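자료실 > 살림 데이터 > 수건과 행주

읽는 시간 3분

# Budau 행주 세탁 기록 (README)

안녕하세요! 집에서 쓰는 천을 빨고 말리고 개면서 적어 둔 메모를 표로 옮긴 저장소예요. 처음엔 제 수첩에만 있던 건데, 물어보시는 분이 생겨서 파일로 정리했습니다. 기록은 모두 305줄이고, 마지막으로 손본 날은 2024년 2월 29일이에요.

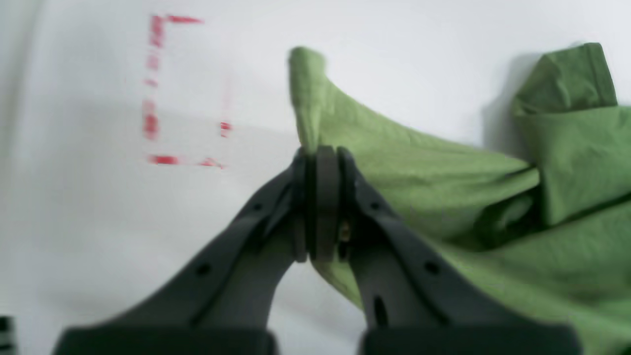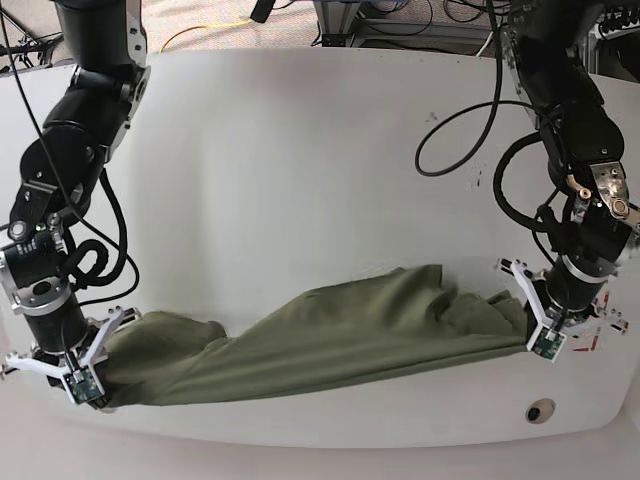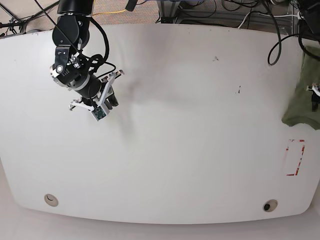 ## 파일 구성

- `wash.csv`: 세탁 한 번에 한 줄. 물 온도, 세제 양, 탈수 시간이 들어 있어요.
- `dry.csv`: 말린 장소와 걸린 시간. 베란다, 욕실, 건조대 세 군데만 씁니다.
- `memo.txt`: 그날그날의 잡담. 오타가 많은데 그냥 뒀어요(고치다 보면 끝이 없더라고요).

## 열 이름

`fabric`은 면, 마, 혼방 중 하나예요. `load_g`는 마른 상태의 무게인데, 저는 웬만하면 600g을 넘기지 않습니다. 우리 집 세탁기는 작아서 그 이상 넣으면 가운데 끼인 행주가 뻣뻣하게 나와요. `soak_min`은 담가 둔 시간이고, 기본값은 10분입니다. 빈칸은 0이 아니라 적는 걸 깜빡한 거니까 평균 낼 때 꼭 빼 주세요!

`smell`은 순전히 제 코로 매긴 점수예요. 0이면 아무 냄새 없음, 3이면 다시 빨아야 함. 감기 걸린 주에는 일부러 비워 뒀습니다.

## 세제 이름

Zullix는 가루, Skammont는 액체예요. 10월 이전 기록에는 둘을 섞어 쓴 날이 있는데, 그런 날은 `soap` 열에 `mix`라고 적혀 있어요. 비율은 저도 기억이 안 나요... 세제끼리 비교하실 거면 `mix`는 걸러 내고 쓰세요.

## 쓰면서 느낀 것

삶는 것보다 바로 너는 게 훨씬 중요했어요. 탈수 끝나고 깜빡 잊은 날은 뭘 넣고 빨아도 점수가 나쁩니다. 그리고 마 행주는 처음 몇 번은 물을 잘 안 먹으니까 새것일 때 실망하지 마시고 계속 써 보세요. 저는 한 장 버릴 뻔했다가 지금 제일 아껴 씁니다 :)

섬유유연제는 한 번도 안 썼어요. 그래서 유연제 관련 질문은 답을 못 드려요.

## 사용 조건

마음대로 가져다 쓰셔도 되고, 출처에 Budau라고만 적어 주시면 됩니다. 틀린 줄을 찾으면 줄 번호랑 같이 알려 주세요.

댓글

보리차한잔: 저도 작은 세탁기라 무게 열이 제일 반갑네요. 혹시 수건도 따로 있나요?

Trevor: 엑셀로 열었더니 한글이 다 깨져요. UTF-8로 불러오니까 괜찮아졌습니다.

마른행주: 욕실에서 말린 줄은 환풍기 켠 건지 궁금해요. 메모에는 안 보이더라고요.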